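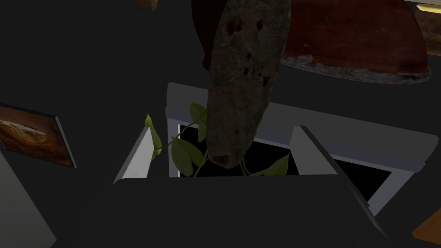

7 Apr 2022
Sim data notebook, Vomside clutter set
Entry by T. Kobzar. Readers: Yevdokiia, Radymyr, Lukian.

Picked up from where Lukian left the generator. Goal for this week is a block of 3000 simulated grasp attempts in dense clutter, wrist view only, to mix with the tabletop set we already have. Each attempt gets the color render, depth, segmentation, joint state, finger width and a success flag. The flag comes from the lift test and nothing else: object has to be held clear of the support for the full hold period at the end.

Ran a first batch of 1000 overnight on the Hirkton machine. It finished without a crash. Of those, 254 were thrown out by the automatic checks before I looked at anything. Main causes, in the order the log reports them:

Interpenetration at spawn. Two meshes start inside each other, the solver pushes them apart hard, and something leaves the table. Still the largest group. The drop height was set too low for the long objects.

No valid target. Every object in reach was below the visibility threshold from the wrist camera, so the planner never picked one.

Settle timeout. Pile still moving when the step limit ran out. Mostly thin flat things rocking on an edge.

Raised the drop height for anything with a long axis above the limit in the object table and reran a small piece of the batch with the same seeds. Interpenetration rejects dropped clearly. Settle timeouts went up a little, as expected with a higher drop. Left the step limit alone for now. Would like Radymyr to look at contact damping before I start paying for longer settles.

Notes from scrolling through the kept ones.

The planter is the hard case. White rims, black inside, a vine growing out of it. The collision shape for the vine is coarse hulls over the leaf clusters and nothing on the stems, so fingers can pass through a stem without any contact being recorded. For the success flag this doesn't matter if the target is something else. For the contact channel it does. Two options: put thin capsules along the stems, or mask the plant out of the contact channel completely. Capsules are the better answer but Yevdokiia says they made the solver slow last time. Masking for this batch. Marked in the metadata as plant_contact = off so it can be filtered later.

Planter interior renders as solid black in most views. Checked the material first and it's fine. The light rig is mostly overhead and the ambient term is very low, so an opening facing away from the light gets almost nothing. Depth inside is correct. Color is useless there. Don't want the network to learn that black means "free space" or "hole", so the next batch gets a random ambient level per scene and a second weak light at a random side position.

Background is a single dark gray. The palm is a dark charcoal and the two run together along the bottom of the view in color, while segmentation separates them without trouble. Same argument as for the light: randomize. Radymyr has a set of floor and table textures from the Skestbridge job that should load as they are. Keep the plain gray in the pool at a low weight.

Rough brown things. We have several meshes with bread or bark type textures and some reddish wood ones, and they land on top of each other a lot. In color they are hard to separate even for me at full size. I had first put this down as a fault in the asset draw, but it's a legitimate hard case and the labels are exact, so they stay. What I did change is the draw itself. It was sampling by category, and the brown categories are small, so the same few meshes kept returning. Now sampling by mesh with a cap per scene.

Printed pictures. The flat framed cards carry an image of an object, such as the loaf. Segmentation labels the whole card as card, correct. The old text label script, however, reads the texture name and writes "bread" for it. Found this by accident. Anyone using the text labels from earlier sets should regenerate them. Fix is one line in the label script, pushed to the branch.

Finger occlusion. With the fingers open the two plates take a large share of the lower view, and the palm takes most of what is left at the bottom. I considered moving the virtual camera up the wrist to see more. Decided against it, the mount on the real arm won't move and the whole point is to match it. Checked the intrinsics against the calibration sheet from Tymofii Hutsuliak. They agree. The near clip plane did not: it was set far enough out to slice the fingertips at some joint positions. Corrected.

Success rate on the kept attempts is low. Not writing a number here until the card labels are regenerated and the lift test is rerun on the same seeds. The scripted planner picks the highest visible point too often, and when that point belongs to something long with its other end under the pile, the lift drags half the scene with it. The failures are useful, but the balance is off. Lukian suggested sampling grasp points by segment area with a height bonus. Will try it on 100 scenes and compare before touching the main config.

To do
- Radymyr: contact damping, texture pool
- Yevdokiia: estimate for stem capsules, solver time per scene
- Lukian: grasp point sampler, branch off mine
- me: ambient and side light ranges, regenerate text labels, restart the full batch when the sampler is in

Disk on the Hirkton machine is filling up. Depth is still being written as uncompressed float. Switched the writer over at the end of the day, old files not converted yet.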